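Lost save on a second-hand handheld, any way to get it back?

Posted in Handhelds & Retro, 29 August 2020

gultstead_gamer

Hi all, hoping someone can put me out of my misery. I picked up a used copy of Rolska at the market a few weeks ago and I've been playing it every evening since. I'd got 26 hours in, just past the lighthouse bit, and last night I turned it on and it said "No data found. Create new file?" I nearly cried!

I haven't pressed yes. I turned it straight off and had a cup of tea. This morning it did the same thing twice, and then the third time it didn't see the cartridge at all. My other games all load fine. Is the save gone for good, or is there something I can try first? I'm not very technical but I can hold a screwdriver.

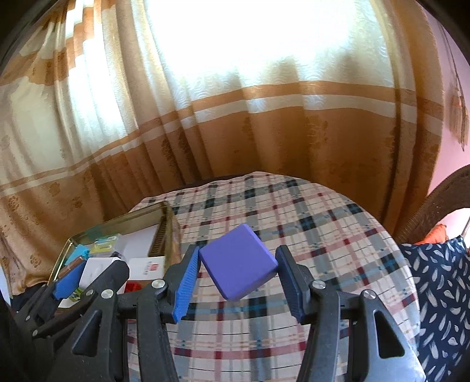
3 min read

stillell

Don't press yes! Well done for stopping, most people don't.

If it sometimes can't see the cartridge at all then I'd bet on dirty contacts, and you may well be fine. I had the same with my copy of Mockus last October. Get a cotton bud and a tiny bit of isopropyl alcohol from the chemist (the strong stuff, not surgical spirit), wipe along the gold strips on the cartridge, let it dry for ten minutes or so, then slide it in and out of the slot a few times with the power off. Mine took around 8 goes of that before it loaded properly, and my save was sitting there at 82% as if nothing had happened. Please don't blow on it, I know we all did as kids but the damp does the contacts no good.

If it still says no data after a proper clean, try it in a friend's console before you do anything drastic. That'll tell you whether it's the game or your slot.

pixelkettle

probably a fake cart tbh. loads of them on markets. check the label and whether the plastic feels cheap. fakes lose saves all the time and you can't fix it, just get your money back

mapfold

Bit of both for me. Clean it first like the post above says. If it does load, play on for a bit, save, switch off and leave it overnight. A save that's there straight after but gone in the morning could be a tired battery inside the cartridge, if yours is one of the older ones that has one. A repair shop can swap it, but taking the old battery out normally wipes the save, so ask them whether they can copy it off beforehand. The later reprints don't use a battery at all.

Comments

gultstead_gamer: Cleaned it four times and IT'S BACK!! All 26 hours. Leaving it overnight now like mapfold said, fingers crossed.

stillell: Oh brilliant! Enjoy the bit after the lighthouse, it's the best part of the game.

teatimeboss: same trick just sorted my brother's racing game, cheers

We use cookies to remember your settings and keep you logged in. By carrying on you agree to our cookie policy. Accept | Manage settings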